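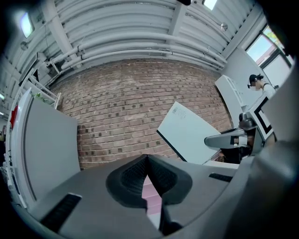 The brick wall and the pipes over it, July

Kollwood Studios, users' meeting
Notes by Shona McPhee

Present: me, Keegan Hinds, Beverley Halliday, Etornam Sulemana. Luminița Coman came in at twenty past six with her coat still on and missed the first item, which she says she's glad about.

Last meeting's notes

Agreed, apart from Beverley pointing out that I'd spelt Fletosov three different ways. It's the name of the shelving firm and I've now written it on the inside cover of my notebook. Sorry, Beverley.

The brick wall

We've been going round and round on this since spring, so I'll try to get it all down. Keegan wants it left alone. He likes the red-brown with the darker bricks dotted through it, and he thinks that once you paint brick you're painting it for ever. Beverley would like it white to match the bits either side, mainly for the winter, when the big table gets gloomy by four. Etornam asked if we could hang things on it instead, and there was a long detour about whether you drill into the brick or the mortar (mortar, we think, but Keegan is going to check with his brother-in-law, who did his own chimney breast and has opinions).

I said I was with Keegan, for what it's worth. It's the only wall in the place with any colour in it!

We had a show of hands and it was three to one for leaving it bare, Luminița being still on the bus at that point. She has since said she'd have voted with Beverley. So it's three to two, and it stays brick. Beverley took it very well and would like it minuted that she'll be bringing a lamp.

Ceiling and pipes

The white pipes above the brick are dusty. Etornam went up the stepladder last week and came down with a cloth I won't describe. He did as far as he could reach and would like somebody taller to do the rest. Keegan said he'd have a go, with somebody holding the ladder please, and not during Luminița's class.

Nothing is to be hung from the pipes. I know the paper lanterns looked lovely but the landlord's letter was quite clear and the brackets are only there for the pipes. Etornam will find another home for the lanterns. There was a suggestion of fishing line across from the beam, and then we all remembered that the beam is his as well, so that's out until I've asked.

While we were looking up, Luminița wondered if the ribbed ceiling is why it echoes so much in there. Possibly! A rug was mentioned. Beverley has a rug. Keegan has met Beverley's rug and would rather see some other rugs first. Carried over.

Lights

The ceiling lights are fine for most people but Luminița finds them too bright for her evening lot, who are drawing and want a bit of shadow. Torres, who did the electrics, quoted £247 to put the lights on separate switches. We thought that was steep for the month we've had. For now she'll use Beverley's lamp (see above, it's turning out to be a popular lamp) and we'll look at the quote again in the autumn.

The tall cabinet and the plants

The plants up on top of the shelf frame are doing well, possibly too well. Luminița has been watering them and is away for the second half of the month, so I'm doing it. She has asked me to go easy, as whatever doesn't go in the pot ends up on whoever's sitting underneath. I've got the small can with the long spout.

Beverley asked if we could have a proper clear-out of the tall cabinet. Everyone groaned, then everyone agreed. If you've got things in there, please put your name on them before the clear-out. Anything without a name goes in a box by the door, and after that it goes to the Plallent swap table.

Money

We put in £50 each for cleaning things and tea back in the winter and there's £7 left, so another £50 each is due, please, to me, by the end of the month. Etornam asked if we could spend less on biscuits. This was not seconded.

Any other business

The back window still sticks. Lift it a bit as you push.

Keegan has found a single grey glove, left hand. It's on the hook.

To do

Keegan: brother-in-law and mortar, rest of the pipes
Etornam: new home for the lanterns
Beverley: lamp, photo of the rug
Luminița: label her paper in the cabinet before she goes
Me: ask the landlord about the beam, water the plants, chase the money

Finished at half past seven. Next one at Etornam's table, same time, and he's bringing the milk.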